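Flilent Puzzle Swap – Questions I Get a Lot

Hi, I'm Raíssa Vieira and I run the swap out of Relthorpe. If your question isn't on this page, write to me and I'll probably add it.

How does the swap work?

You mail me a jigsaw puzzle you're done with, and I mail you one you haven't done. Put a note in the box with your name, your address and what you like (trains, cats, old maps, whatever!). If you don't say what you like I'll pick for you, and I have a weakness for harbor towns, so be warned.

What does it cost?

You pay to send yours, I pay to send the next one, and there's a yearly fee of $2 per household. Yes, two dollars. It buys tape. Most people round up and I'm very grateful when they do.

Where do I send it?

Flilent Puzzle Swap, PO Box 1639, Relthorpe. Please don't bring puzzles to my house. Some of you know where I live and I love seeing you, but the porch is damp.

Do I need the original box?

I'd like it, but no. A zip bag with the pieces and a picture of the finished puzzle is fine. If you don't have the picture either, I'll mark it as a mystery puzzle. There's a small crowd of people who ask for nothing but those.

What sizes do you take?

Anything up to 4000 pieces. Past that the postage gets silly. I also don't take foam puzzles, 3D puzzles or anything round – sorry, I've tried with the round ones and nobody ever asks for them.

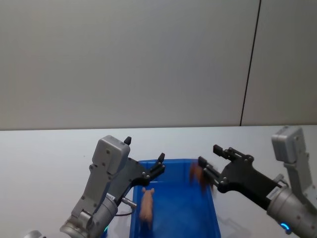
Blue bin, white table.

What if a piece is missing?

Tell me! It's no big deal. I write it on the lid in pencil, something like "499 of 500, gap in the sky," and plenty of members don't mind at all. What I do mind is finding out from the next person. Delwyn Cartwright once spent a whole weekend on a lighthouse with no door and I still hear about it.

I found a piece after I mailed the puzzle back. Now what?

Tape it to a postcard and send it to the PO box with the name of the puzzle. Don't put it loose in an envelope, they slide out through the corners. I'll match it up when that puzzle comes home.

Can you glue one together for me?

No. Once it's glued it's a poster.

How long can I keep a puzzle?

As long as you're working on it. I send a nudge after a few months, and it's a friendly one. If life got busy, just write back "still going" and I'll leave you alone until the next nudge.

Can I ask for a certain puzzle?

You can ask, and I'll put you on the list. The Mostesberg winter market has had a waiting list for as long as I've been doing this, and Solange Guimarães is at the top of it now, so everybody else will have to be patient. I also have one copy of the sequel, if you can call it that – same market, summer, more dogs. 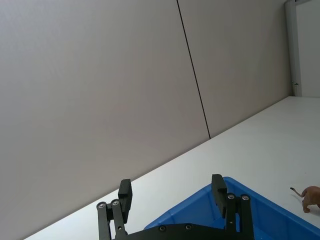 RELTHORPE, July 19, 2026

A few newer questions have come in since I last touched this page, so I'm putting them all down here at the bottom.

Are you closed at all this summer?

I'm taking a short break at the end of the month. Anything that lands in the PO box will wait there safely, and your next puzzle will go out when I'm back.

Do you ship outside the country?

Not from here. Florian Brunet is trying to get a sister swap going in France, and I can pass your name along if you'd like. His instructions are in French for now, but he answers in English.

My dog chewed the box. Will you still take it?

Did he chew the pieces? If they're okay, send it in a bag. If they're soggy, please keep that one.

Can my kid join?

Sure, with a grown-up's name on the note too. Lalit Agarwal and his daughter share a membership and take turns choosing, and it seems to work great for them. Kids' puzzles come and go fast, so tell me the age and I'll send whatever's on hand.

How do I quit?

Mail back the puzzle you have and write "last one" on the note. You can come back whenever you want, same fee.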